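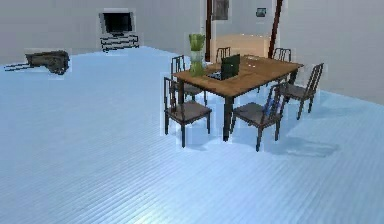
木のテーブルに緑の葉もの、ノートパソコン。椅子は六脚。

6月に入ってから、わが家の台所はずっと豆のにおいがしています。そら豆の話じゃなくて、白いんげん豆です。乾物の。こんな蒸し暑い時季に何を、と家族には言われるのですが、いま私は白いんげん豆の煮込みに夢中で、もう止まらないんです!

きっかけは、春にCeleswoodという小さな食堂で食べた一皿でした。旅先で雨に降られて飛び込んだ店で、昼のメニューは二つだけ。片方が売り切れていたので、選びようもなく豆の煮込みになりました。運ばれてきたのは、白っぽくて、とろんとして、上に緑の油がひとまわしかかっただけの、まあ地味なお皿です。肉もソーセージも入っていません。ところが一口食べたら、豆の皮がどこにあるのかわからないくらいやわらかくて、なのに形はちゃんと残っていて、煮汁がもう、スープというよりソースなんですよ。パンで皿をきれいにぬぐって、それでも足りなくて、パンのおかわりを頼みました。

店主はPaora Rewiさんという方で、会計のときに「どうやって作るんですか」と思い切って聞いてみたら、返ってきたのはひとこと、「沸かさないこと」。それだけ? と思ってもう少しねばったら、「塩は最初から」とも教えてくれました。

塩は最初から! 私はずっと逆だと思っていたんです。母にも、昔買った料理の本にも、豆に塩を早く入れると硬くなるから最後に、と教わってきました。だから帰ってきて最初に作ったときは、おそるおそる半信半疑で、鍋を二つ並べて比べました。結果は、塩水で戻したほうの圧勝。皮がふわっとやわらかく、破れが少なく、中まで味がついている。後から塩をした鍋は、煮汁はしょっぱいのに豆がぼんやりしていました。長年の思い込みがひと晩で崩れて、なんだか気持ちがよかったです。

それから何度も作って、いまのところ一番気に入っている作り方を書いておきます。四人で食べて、翌日のお昼に少し残るくらいの量です。

材料
白いんげん豆(乾燥) 300g
玉ねぎ 1個
セロリ 1本(葉も使います)
にんじん 小1本
にんにく 4かけ
ローリエ 2枚
タイム 2、3枝
オリーブオイル 大さじ5
塩 戻し用に大さじ1、煮るときに小さじ1
レモン 半分
黒こしょう 好きなだけ

前の晩に、豆をざっと洗って、水1.5リットルに塩大さじ1を溶かしたところに浸けます。朝まで置きっぱなし。暑い日は冷蔵庫へ入れてください。翌朝のぞくと、しわしわだった豆がぱんと張って、鍋の中で押し合っています。この姿を見るのが毎回うれしくて、用もないのにふたを開けてしまいます。

浸け水は捨てて、豆を軽くすすぎます。捨てずに使うという方もいますが、うちのやり方だと塩がきつくなるので捨てています。

玉ねぎ、セロリの茎、にんじんは、どれもできるだけ細かいみじん切りに。ここは面倒でもがんばりどころです。大きいと豆より野菜が目立ってしまうし、細かければ最後に煮汁に溶けて、あのソースみたいなとろみを手伝ってくれます。厚手の鍋にオリーブオイルの大さじ3と野菜を全部入れ、弱火にかけて、塩をひとつまみ。色をつけないように、ときどき混ぜながら15分。玉ねぎが透きとおって、甘いにおいが廊下まで来たらいい頃合いです。つぶしたにんにくを加えて、もう2分。

そこに豆を入れて、油をからめるようにひと混ぜします。水は、豆の上に指の第一関節ぶんかぶるくらい。ローリエとタイム、塩小さじ1を入れて、中火で一度しっかり沸かします。10分間、ここだけはぐらぐらと煮立ててください。いんげん豆の仲間は生煮えだとお腹をこわすことがあるので、最初の沸騰は省けません。Paoraさんの「沸かさないこと」は、このあとの話です。(電話で確認しました。沸かさないと言ったのに、と笑われましたが。)

あくをすくったら、火をぐっと弱めます。表面がときどき、ぽこ、と言うか言わないかくらい。うちのコンロは一番弱い火でもまだ強いので、焼き網を一枚かませています。ふたは少しずらして、あとは1時間から1時間半。豆が古いと2時間かかることもあります。混ぜるときは木べらで底をそっとなでるだけにして、豆が顔を出したらお湯を足します。水ではなくお湯で。

味見は必ず三粒以上。これはMereana Tamihanaさんに教わったことで、彼女は五粒食べろと言うのですが、私は三粒にまけてもらっています。一粒目がやわらかくても、隣の豆はまだ芯があったりするんですよね。三粒とも舌と上あごでつぶれたら火を止めます。

で、ここからが大事なところ。おたまに二杯ぶんの豆を煮汁ごと取り出して、フォークでつぶして鍋に戻します。ミキサーでもいいけれど、私は粗いほうが好き。残りのオリーブオイル大さじ2をまわし入れて、鍋を両手で持って揺すってください。油と煮汁がなじんで、とろっと白く濁ってきます。初めてこれがうまくいったときは、台所で声が出ました。あのお皿だ! って。

そして、ふたをして30分ほったらかし。冷める間に味が入ります。食べる前にごく弱い火で温めなおし、レモンをしぼって、セロリの葉を刻んだのと黒こしょうをたっぷり。

油の話も少し。Celeswoodの緑の油は、パセリとオリーブオイルをすり鉢ですったものだそうです。まねして作ったらとてもきれいな色になりましたが、私は最近、大葉でやっています。大葉10枚とオリーブオイル大さじ3、塩をほんの少し。これが白い豆に合うんですよ。香りが立ちすぎるかなと心配したけれど、温かい豆の上にのせるとすっと落ち着きます。バジルは何度か試して、おいしいけれど急によそゆきの味になるので、お客さんの日用。三つ葉はちょっと負けます。山椒の若い葉は、手に入ったらぜひやってみてほしい。

豆そのものについては、いま三種類を行ったり来たりしています。普段使いは近所のスーパーの大福豆。大きくて食べごたえがあって、形も崩れにくい。手亡は小粒で早く煮えて、とろみが一番出ます。それから、ZondsteadのLimという豆屋さんから取り寄せている白いんげん。これは去年の秋に採れたものだけを売っていて、一袋698円。スーパーのものが575円なので少し高いのですが、煮える時間がまるで違います。1時間かからない日もあって、最初は火加減を間違えたのかと慌てました。煮汁の味も濃くて、そのまま湯のみで飲みたいくらいです。(飲みました。)

豆の古さは見た目ではなかなかわからないもので、私は浸けた翌朝に見当をつけています。しわの寄ったままの粒がたくさん残っていたら、たぶん古い豆。そういうときは腹をくくって、長く煮る日にします。重曹をほんのひとつまみ入れる手もありますが、入れすぎるとぬるっとして、石けんみたいな味が出ます。一度やらかして、鍋いっぱい無言で食べました。

鍋は、結婚したときに買ったDrundusの鋳物を使い続けています。ふたのつまみがぐらぐらで、縁も欠けているけれど、弱火の豆にはこれが一番安心です。土鍋でもきれいに煮えました。薄いステンレスの鍋だと底が焦げやすいので、もう少しまめに見てあげてください。圧力鍋は早いのですが、豆がはじけて、とろみが粉っぽくなる気がします。急ぐ日には使いますよ、もちろん。

それから、残りの食べ方! 正直、こちらが目当てで多めに煮ているところもあります。

翌朝は、冷蔵庫から出すと煮汁がぷるんと固まっています。それをトーストにのせて、オリーブオイルと一味唐辛子をちょっと。温めずに冷たいまま、熱いパンの上にのせるのがいいんです。バターを塗った上にのせたらもっといいです。

お昼なら短いパスタ。ゆで汁でのばした豆に、ゆで上がる2分前のパスタを入れて、鍋の中で仕上げます。チーズは入れても入れなくても。うちの子は入れないと食べません。

夜は、耐熱皿に移してパン粉とオリーブオイルをかけ、200度のオーブンで20分。縁がこげて、真ん中はとろとろのまま。鮭の切り身を埋めて焼いたこともあって、これはごはんにも合いました。味噌を小さじ1溶いておくとなおよし。

三日目まで残ったら、水を足してスープにします。青菜を刻んでどっさり入れて、煮えたらおしまい。小松菜でも、かぶの葉でも。キャベツの外葉を細く切ったのもおいしいです。冷凍もできますが、煮汁ごと、平らにして。豆だけで凍らせると皮がぱさつきます。

先日この煮込みをMereanaさんにお出ししたら、黙って二杯食べたあとで「セロリはもっと入れていい」とのことでした。なので、今週は二本でやってみています。いま横で鍋がぽこ、と言いました。においはかなりいいです。セロリが苦手な夫は何も気づかずに「今日のは甘いね」と言っていたので、しばらく黙っておこうと思います。

あと、コメント欄で前に聞かれた、ひよこ豆でもできますかという件。できます。ただ、とろみは出にくいので、つぶす量をおたま三杯に増やしてください。煮る時間も長めです。レモンは丸ごと一個いってもいいくらい、ひよこ豆は酸っぱいのが似合います。クミンを入れたくなりますが、一回目はぜひ入れずに作ってみてください。

次は黒い豆でやってみるつもりで、もう袋は買ってあります。煮汁が紫になるのか灰色になるのか、今からどきどきしています。今夜浸けます!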